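シレント通信 第57号
豆と鍋と待つ時間 冬の煮込みについて 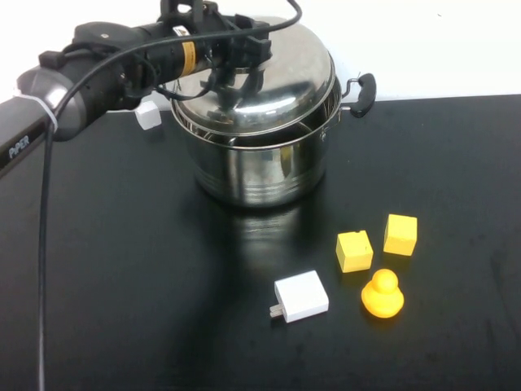

十一月に入ってから、私の家の台所では、ほとんど毎日、豆を水につけています。夜、寝る前に豆を洗って、大きいボウルに入れて、水をたっぷり注ぎます。朝になると豆はふくらんで、皮にしわがなくなっています。私はこの朝の豆を見るのが好きです。何もしていないのに、仕事が半分終わったような気持ちになります。

前の号で、煮込み料理について書いてほしいというお便りをいただきました。私は料理の先生ではありませんし、日本語で料理のことを書くのは今でも難しいです。動詞が多いからです。「煮る」「ゆでる」「炊く」「煮込む」「煮詰める」「煮立てる」「煮含める」。私が日本に来てすぐのころ、辞書でこれらを調べましたら、私の母語ではだいたい同じ言葉になってしまいました。そのころに作ったノートがまだありますので、今回はそのノートを見ながら、豆の煮方と、冬の汁物と、それから料理の言葉について、少し長く書かせていただきます。

煮る、ゆでる、炊く

まず言葉のことから書きます。

「ゆでる」は、お湯で火を通して、たいていお湯は捨てます。「煮る」は、味のついた汁で火を通して、汁も食べることが多いです。ここまでは教科書にもありました。では、豆はどちらでしょうか。私は長い間、迷いました。味をつけない水で豆をやわらかくするのですから「ゆでる」だと思いましたが、スーパーの袋の裏には「煮豆」と書いてあります。甘くした豆は煮豆で、甘くする前の豆はゆで豆だと、同じ建物に住んでいる方が教えてくださいました。つまり、同じ鍋の中で、砂糖を入れた時に動詞が変わるということになります。おもしろいと思います。

「炊く」はもっと難しかったです。ごはんは炊きます。それはすぐに覚えました。しかし関西から来た方は、大根も炊くし、豆も炊くとおっしゃいます。「お豆さん」と、豆に「お」と「さん」をつけることもあるそうです。豆に敬語を使うのは、世界でも珍しいのではないでしょうか。私はそれ以来、一人で料理をする時にも、ひよこ豆に対して少し丁寧になりました。

「煮立てる」と「煮立つ」の違いも、私のノートには大きく書いてあります。人が火を強くして沸騰させるのが「煮立てる」で、鍋が自分で沸騰するのが「煮立つ」です。レシピには「煮立ったら弱火にする」と書いてあります。ここでは、鍋が主人公です。人は待っているだけです。煮込み料理のレシピには、このような、人がいない文がたくさんあります。「水気がなくなるまで」「味がしみるまで」「とろみがつくまで」。どれも、時計を見てもわかりません。鍋の前に行って、確かめなければなりません。

いちばん困ったのは「ことこと」「ぐつぐつ」「ふつふつ」でした。初めて読んだ時は、火の名前かと思いました。弱火、中火、強火、ことこと火、というように。今は次のように理解しています。「ふつふつ」は小さい泡が静かに上がってくる時、「ことこと」は弱い火で長く続いている時、「ぐつぐつ」は中身がよく動いている時です。豆は「ことこと」がよくて、「ぐつぐつ」ですと皮が破れます。ただし煮始めは別です。それは後で書きます。

豆を戻すこと

乾いた豆を水につけることを「戻す」と言います。これも好きな言葉です。豆は畑にいた時に水を持っていましたから、水を返してもらって、元に戻るのでしょう。

戻す時間は、豆の種類と、豆の古さと、部屋の温度で変わります。大豆、ひよこ豆、いんげん豆の仲間は、一晩つけます。小豆は戻さないで煮る方が多いようです。レンズ豆も戻さなくて大丈夫です。特に皮をむいた赤いレンズ豆は、洗ってすぐに鍋に入れて、短い時間でやわらかくなります。忙しい日には、この豆に本当に助けられています。

夏の暑い時に、台所に一晩置いたら、水から変なにおいがしたことがあります。泡も出ていました。もったいないと思いましたが、捨てました。夏はボウルにふたをして、冷蔵庫に入れてください。冬でも、暖房をつけたままの部屋でしたら、冷蔵庫のほうが安心です。冷蔵庫の中では戻るのが遅くなりますので、少し早く始めます。

水の量は、思ったよりたくさん必要です。豆は自分の体の倍よりも大きくなります。私は最初の年、小さいボウルに豆をいっぱいに入れて、朝起きたら、豆が水の上に山のように出ていました。上の豆は固いまま、下の豆だけがやわらかくなっていて、煮てもそろいませんでした。それから大きいボウルを使っています。

戻した水を捨てるかどうかは、家によって違います。私の母は必ず捨てました。こちらの料理教室では、大豆の戻し水はそのまま使うと習いました。黒豆の場合は、色が出ていますから、捨てないほうがいいそうです。私は、大豆と黒豆は使って、いんげん豆とひよこ豆は捨てています。どちらが正しいかは、私には言えません。

ふだん私は、豆をトーレス商店で買っています。駅の反対側の、乾物ばかり売っている小さい店です。量り売りがありますから、少しだけ試したい時に便利です。店のご主人に「新豆」という言葉を教えていただきました。その年に取れた豆のことで、秋の終わりから冬に店に出ます。新豆は早く戻って、早く煮えます。ですから、去年と同じ時間で煮ますと、やわらかくなりすぎることがあります。反対に、戸棚の奥で何年も寝ていた豆は、どんなに煮ても芯が残ります。私はそういう豆を一度、午後ずっと煮て、夕食に間に合わなくて、結局うどんを食べました。

煮る順番

豆を煮る時の順番を書きます。ひよこ豆やいんげん豆のつもりで読んでください。

戻した豆をざるにあけて、新しい水と一緒に鍋に入れます。水は豆の上に指の関節二つぐらい出るようにします。強めの火にかけて、沸騰させます。白い泡がたくさん出ますので、おたまですくいます。この泡を「あく」と言います。漢字で「灰汁」と書くと知った時は驚きました。灰は入っていないのに。

いんげん豆の仲間、特に赤いんげん豆、金時豆、白花豆などは、ここで大事なことがあります。必ずしっかり沸騰させて、十分間はその沸騰を続けてください。これらの豆は、生のものや、火が足りないものを食べますと、おなかをこわします。吐くこともあります。低い温度で長く温めるだけの調理器具では足りない場合がありますから、先に普通の鍋で沸騰させてから移してください。「豆はことこと」と先ほど書きましたが、ことことは、この沸騰の後の話です。

その後、火を弱くします。ふたは少しずらします。ぴったり閉めますと、吹きこぼれることがあります。豆の煮汁は泡が強いので、吹きこぼれると、こんろの掃除がたいへんです。水が減って、豆が顔を出したら、水を足します。豆が空気に触れますと、皮にしわが寄ります。この時に足す水のことを「びっくり水」と呼ぶ方がいらっしゃいます。豆がびっくりするのだそうです。敬語を使ったり、びっくりさせたり、日本の豆は忙しいです。

塩は、私は豆がだいたいやわらかくなってから入れます。先に入れる方もいます。戻す水に塩を少し入れると皮がやわらかくなると書いてある本もありました。試しましたら、確かに皮の口当たりがよかったと思います。しかしトマト、酢、レモンのような酸っぱいものは、必ず後にしてください。酸っぱいものが入りますと、豆がなかなかやわらかくなりません。私は急いでいた日に、トマトの缶詰と固い豆を一緒に入れてしまい、長い夜になりました。

やわらかさは、一粒ではなく、何粒か食べて確かめます。親指と薬指ではさんで、楽につぶれたら出来上がりです。力の弱い指を使うのがこつだと、母は言っていました。

火を消したら、すぐに煮汁から出さないで、そのまま少し置きます。熱いまま出しますと、皮がはじけてしまいます。ただし、長く置きすぎてはいけません。保存のところでもう一度書きます。

余熱のこと

冬になると、鍋を毛布で包むという話をよく聞きます。ガス代も電気代も上がりましたので、関心のある方が多いようです。先月、この通信で台所についてのアンケートをお願いしましたら、158通のお返事をいただきました。どうもありがとうございました。そのうち109通に、余熱を使って料理をしたことがあると書いてありました。こんなに多いとは思いませんでした。

方法はさまざまでした。新聞紙で包んで、バスタオルで巻いて、段ボール箱に入れる方。発泡スチロールの箱を使う方。古い毛糸の帽子をふたにかぶせる方。こたつに入れるという方もいて、私はその返事を読んで、こたつの中で足が鍋にぶつからないか心配になりました。「家族に場所を知らせてから入れる」と、ちゃんと書いてありました。

私のやり方は簡単です。厚い鍋で沸騰させ、しばらく弱火で煮て、ふたを閉めて、火を消して、タオル二枚で包みます。根菜の汁物でしたら、これでやわらかくなります。包む前に、火が完全に消えているか、鍋の外側に油がついていないかを見てください。こんろの上で包まないで、別の場所に移してから包んでください。タオルが火に触れたら危ないです。

余熱には弱いところもあります。鍋の中身が少ないと、すぐに冷めます。鍋いっぱいに近い量のほうが温度が長く続きます。それから、途中でふたを開けますと、熱が逃げます。見たくなりますが、がまんしてください。私はがまんが下手で、何度も開けました。ふたが透明ではない鍋でしたら、なおさら見たくなります。

食べる前には、もう一度、全体が沸騰するまで温めます。朝に包んで夜まで放っておくのは、私はおすすめしません。ぬるい温度の時間が長くなりますと、細菌が増えるからです。肉が入っているものは特に気をつけて、長くても二、三時間で包みを開けて、温め直してください。

赤いレンズ豆のスープ

せっかくですから、私の家の作り方を一つ書きます。トルコではどこの食堂にもあるスープで、朝に飲む人もいますし、夜遅くに飲む人もいます。四人分です。

赤いレンズ豆 カップ一杯
玉ねぎ 一個
にんじん 小さいもの一本
じゃがいも 小さいもの一個
トマトペースト 大さじ一
クミン 小さじ一
油またはバター 大さじ二
水 カップ六杯
塩 味を見ながら
レモン 一個

カップは同じものを使えば、どんなカップでもかまいません。

レンズ豆は、水が濁らなくなるまで洗います。石が入っていることがありますから、白い皿に広げて見るといいです。玉ねぎ、にんじん、じゃがいもは小さく切ります。後でつぶしますので、形はきれいでなくても大丈夫です。

鍋に油を入れて、玉ねぎをゆっくり炒めます。透き通ったら、トマトペーストを入れて、少し焼くように混ぜます。トマトペーストはここで焼きますと、酸っぱさが丸くなります。酸っぱいものは後と先ほど書きましたが、赤いレンズ豆は皮がなくて早く煮えますから、この量でしたら問題ありません。

にんじん、じゃがいも、レンズ豆、水を入れて、煮立ったらあくを取り、弱火にします。二十分か二十五分ぐらいで、豆の形がなくなります。底につきやすいので、時々混ぜてください。塩とクミンを入れて、ミキサーか、つぶす道具でなめらかにします。熱いままミキサーに入れる時は、半分以下の量にして、ふたを布で押さえてください。

器に入れてから、小さいフライパンでバターを溶かし、乾燥ミントと赤い唐辛子の粉を入れて、香りが出たらスープの上にかけます。材料に書いていませんが、なくてもいいものだからです。レモンは絶対に必要です。日本の友人に出しますと、たいてい最初は飾りだと思って絞りません。絞ってください。味が変わります。

この作り方に、みそを小さじ一杯入れてもおいしいです。母には言っていません。

一つの鍋、三つの晩

次の話は、ビョン・ユナさんから教えていただいたことです。ユナさんは、私と同じ日本語の教室に通っていました。一人暮らしですが、いつも大きい鍋で作ります。少しだけ作るとおいしくないと言います。私もそう思います。

一日目は、味を薄くしておきます。大根、にんじん、ねぎ、きのこ、豆を、昆布の入った水で煮て、塩だけで食べます。白いごはんと、キムチがあれば十分だそうです。

二日目は、みそを溶かします。または、コチュジャンと、にんにくと、豆腐を入れます。一日目に味を濃くしてしまいますと、この変身ができません。私は以前、一日目からクミンを入れてしまって、二日目も三日目もクミンの味でした。

三日目は、残りが少なくなっていますから、カレーにしたり、ごはんを入れて雑炊にしたりします。うどんの汁にしても合います。ユナさんは卵を最後に回し入れます。「回し入れる」も、教科書にはなかった動詞です。

大切なのは、毎回、食べる分だけを小さい鍋に取って温めることです。大きい鍋を何度も温めますと、野菜がくずれますし、味も濃くなっていきます。

保存と冷凍

カレーや煮込みは一晩置くとおいしいと言いますが、常温で一晩置くのは危ないです。冬でも同じです。煮込み料理で増える菌の中には、熱に強い形になって、沸騰させても生き残るものがあります。朝にもう一度温めれば大丈夫だと、私は長い間信じていました。それは間違いでした。

早く冷ますためには、浅い入れ物に分けるのがいちばんいいです。流しに水を張って、鍋を底から冷やしながら、時々混ぜるのもいいです。湯気がおさまったら、冷蔵庫に入れます。大きい鍋を熱いまま入れますと、隣の牛乳まで温まってしまいます。

ゆでた豆は、煮汁と一緒に冷凍できます。私は袋に薄く平らに入れて、凍らせます。使いたい分だけ、手で割ることができます。袋には豆の名前と月を書いておきます。「見ればわかる」と思って書かないと、わかりません。大豆とひよこ豆は、凍ると意外に似ています。

冷凍に向かないものもあります。じゃがいもは、凍らせるとすかすかになります。こんにゃくはゴムのようになります。豆腐は別のものになりますが、これは好きな方もいます。スープを冷凍するつもりでしたら、じゃがいもをつぶしてしまえば、あまり気になりません。

鍋を焦がした時

最後に、鍋の焦げについてのご質問にお答えします。アンケートの終わりの自由欄に、同じ悩みがいくつもありました。

ステンレスの鍋でしたら、水と重曹を入れて、弱い火で温めます。沸騰してから少し続けて、火を消して、冷めるまで置きます。焦げが浮いてきますから、木べらでそっと取ります。一度で取れない時は、もう一度します。金属のたわしで強くこすりますと、傷がついて、次はそこに焦げがつきやすくなります。

アルミの鍋には重曹を使わないでください。黒くなります。アルミの鍋は、水に酢かレモンの皮を入れて煮るとよいそうです。土鍋は、鍋の説明書を読んでください。水を吸いますから、洗剤に長くつけるのもよくありません。

ステンレスの内側に虹のような色がつくことがあります。汚れではなく、表面の膜の色ですから、そのまま使えます。気になるようでしたら、薄めた酢やクエン酸で拭いて、よくすすいでください。白い点々も、水の中のミネラルですので、同じ方法で落ちます。

私は豆を火にかけて電話に出て、鍋を一つだめにしたことがあります。電話はグロルンホルムに住んでいる姉からで、豆の煮方の話をしていました。それ以来、煮ている時に台所を離れるならば、必ずタイマーを持って行きます。ポケットに入れられる小さいものがいいです。鳴っても、隣の部屋では聞こえないことがありますので。

お知らせ

豆のスープを一緒に作って食べる会を、スタークデン会館の二階の台所で行います。日時は2023年11月29日、午前十時半からです。参加費は一人5百円、材料はこちらで用意します。エプロン、手を拭くタオル、持ち帰り用のふたのある入れ物をお持ちください。アレルギーのある方は、申し込みの時に書いてください。豆、乳製品、ごまを使います。

お子さんも参加できます。豆を洗って石を探す仕事は、子どものほうが上手です。会館の駐車場は狭いので、できれば歩いて、または自転車でいらしてください。入口は川のほうです。

申し込みは、会館の受付にある紙に名前と電話番号をお書きください。通信の編集係へのお便りに書いていただいても結構です。

次の号では、ユナさんが、冬の大根の食べ方について書いてくださいます。皮も葉も使うそうです。皆さんのご家庭の「炊く」「煮る」「ゆでる」の使い分けも、引き続き集めています。出身の地方も一緒に教えてください。

セルピル・ソンメズ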